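Residents > Colletside House > Common Room > Minutes

Minutes of the Common Room Meeting, Colletside House
April 10, 2022, in the common room, ground floor

The meeting was opened at the usual hour. The list of those present is in the attendance book and is not repeated here. The minutes of the previous meeting were read and accepted with one correction: under "Heating", the word "never" should be "rarely".

1. The long table

The main subject of the evening was the new table and what we should keep on it.
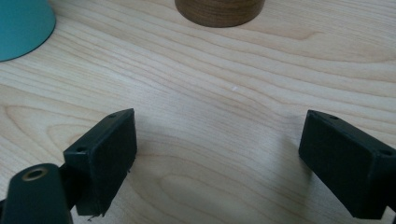
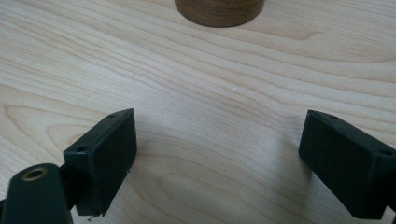

The table from Eberhard is now in its permanent position and all members agreed that it is a beautiful piece. The pale wood makes the room lighter, and the grain was much admired. One member said that it looks like a map of a lake. Another member would have preferred a more quiet pattern, but she does not ask for this to be discussed again.

The question is how to protect the surface. Three opinions were given.

The first opinion was to cover the whole table with a cloth. The member who proposed this had the same kind of wood in her former apartment and had trouble with tea rings during many years. The second opinion was that a cloth hides exactly what we paid for, and that coasters are enough. The third opinion was to use a cloth on weekdays only and to take it off for the Sunday breakfast. This was found too complicated, and there was also the question of who will fold it.

After a long discussion it was decided by vote that there will be no cloth. Coasters will be bought, cork or felt, and they will be kept in the shallow drawer of the sideboard. Members are asked kindly to use them also for cold drinks. The member who was in favor of the cloth wishes it to be noted that she voted against.

It was asked if the table may be used for crafts. The knitting group and the puzzle group may continue as before. For painting, glue and anything with a knife, please take the old folding table from the closet under the stairs. The folding table has one leg that must be pushed until it clicks.

2. Care of the wood

The paper that came with the table was read aloud. It says to wipe with a cloth that is a little damp and to dry at once, along the grain. It says nothing about oil. A member asked if we should oil the table in spring, as she does with her own cutting boards. The shop was asked by telephone before the meeting, and they answered that it is not needed in the first year, and that the wrong oil makes the wood yellow. We will therefore wait.

The spray cleaner that stands at the kitchen sink must not be used on the table. It was suggested to put a label on the bottle. This was accepted.

Crumbs should be brushed into the hand and not onto the floor. This point was raised by two members separately, so it is written down.

3. What may stand on the table

Some members like when there is something on the table between the meals, because an empty table looks like an office. Other members find that things collect there very quickly, and they remembered the state of the old table in winter, when nobody could find a place for a plate.

It was agreed that decorative things may stay on the table all day if they fulfill the following:

- they have a smooth bottom, or felt under the bottom
- they can be lifted with one hand
- they stand toward one end, so that four people can sit and eat without moving anything
- they are not plants in clay pots (water comes through)

Newspapers go on the window shelf after reading. Mail does not belong on the table at all. Eyeglasses that are found there will be put in the bowl next to the telephone.

A member offered a glass vase that belonged to her sister. The offer was received with thanks. The vase is tall and it was felt that it would be safer on the sideboard. The member will think about it.

Felt pads were discussed at some length. The self-adhesive ones from the hardware shop fall off after some weeks and leave a sticky mark. The kind that is sewn or nailed is not possible for small objects. One member has a roll of thicker felt at home and will cut some circles for everyone who needs them. Please bring the object with you so that the size is right.

4. Costs

The table was paid from the furniture account. The amount in the account before the purchase was 3589 and after the purchase, with the delivery included, it is 2274. The receipt is in the gray folder and may be seen by any resident.

It was asked why the delivery was charged, when the advertisement spoke of free delivery. The answer is that free delivery is to the street door. We had ordered that it should be carried in and put together, and that the packing material should be taken away. Those who remember the delivery of the refrigerator agreed that this was money well spent.

The coasters may be bought from the small cash. No limit was fixed, but simple ones are preferred.

5. Chairs

The old chairs do not fit well to the new table. They are a little too high and the armrests touch the edge from below. There are already two small marks under the edge, which are not visible when one stands.

It was proposed to buy 6 new chairs without armrests. Several members objected that they need the armrests to get up. A mixed solution was then proposed: four chairs without armrests for the long sides, and 2 of the old ones with armrests for the ends, where there is more space for the knees. This solution was liked by most. Prices will be asked from Eberhard and also from Grerkley, where the chairs in the reading room came from. No decision was taken today.

Until then, please do not push the chairs with armrests fully under the table. Leave a hand of space.

6. Light in the room

The lamp over the old table hung low and in the middle. Now that the table stands nearer to the window, the lamp hangs over the walking way and tall visitors meet it with the forehead. The electrician can move the hook, but he will not come for this alone. It will be combined with the repair of the switch in the laundry.

Meanwhile the cord has been shortened with a knot. A member did not like the look of the knot. It was explained that it is temporary.

One resident brought up the sun. Pale wood may change its color if it stands in strong light, and where an object stands always in the same place, a darker or lighter spot can stay. She saw this in a school library. It was agreed to move the things on the table a little from week to week, and to lower the blind in the afternoon from May on. The person who waters the plants on the window shelf will also do the blind, if she is willing. She was not present and must be asked.

7. The old table

The old table is in the bicycle room. It cannot stay there. Pronport collects furniture without cost if it is in usable condition, but they want first to see photographs and to know the measures. The table has one burned place and the drawer is missing its knob. It was agreed that this is still usable.

If a resident wishes to have the table for private use, this should be said before the end of April. After this it will be given away.

8. Other matters

a) The kettle switches off too early. It was cleaned with vinegar and this did not help. To be observed.

b) The door to the terrace must be closed with the handle down and not only pulled. On two mornings it was found open.

c) There was a question about the Sunday breakfast, if guests may come without being announced. The rule remains: please write the guest on the list until Friday noon, so that the bread is enough.

d) A member thanked those who cleaned the windows. The windows on the street side are still to be done.

e) The clock in the common room is four minutes slow again.

Tasks until the next meeting

- Buy coasters, put them in the sideboard drawer
- Label for the spray cleaner
- Felt circles, cutting and distribution
- Ask prices for the chairs at both shops
- Photographs and measures of the old table for Pronport
- Ask about the blind
- Battery for the clock

The next meeting will be announced on the board near the elevator. Proposals for the agenda may be put in the letter box of the common room, please with the apartment number.

Minutes written by the secretary of the common room group. Corrections can be given at the next meeting or in writing.

Recent in Common Room
Minutes: heating and radiators
Sunday breakfast, list of duties
How to reserve the common room for a family party
Reading room: new shelf order
Laundry times in spring

This site uses cookies to remember your settings. By continuing to use the site you accept this. OK | More information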